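Monti project, kibble shape trial - Tuesday

Great morning! All 7 dogs turned up and every one of them ate, even Skekis, who normally sniffs the bowl and wanders off to sulk.

Weighed out 200 g of the new dental kibble per dog. The bigger cross shape is the winner so far - you can hear them crunching it, where the small rounds just get swallowed whole. Nuwan Siriwardena timed the labradors and even they slowed down, which I never thought I'd write.
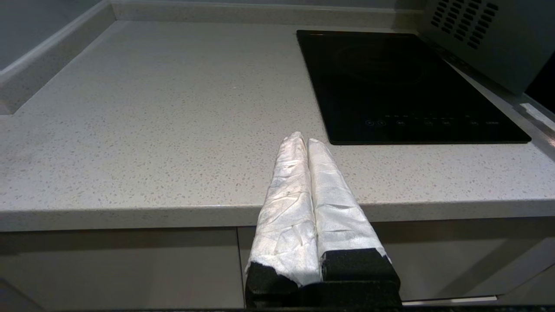 To do before the next round

Re-zero the Bristmont scale, it read 974 g on the 1 kg weight again. Ask Stevero for two more bags from the same batch. Swab gums before breakfast this time, and get the beagle's owner to skip the morning chew. Can't wait to see the plaque scores!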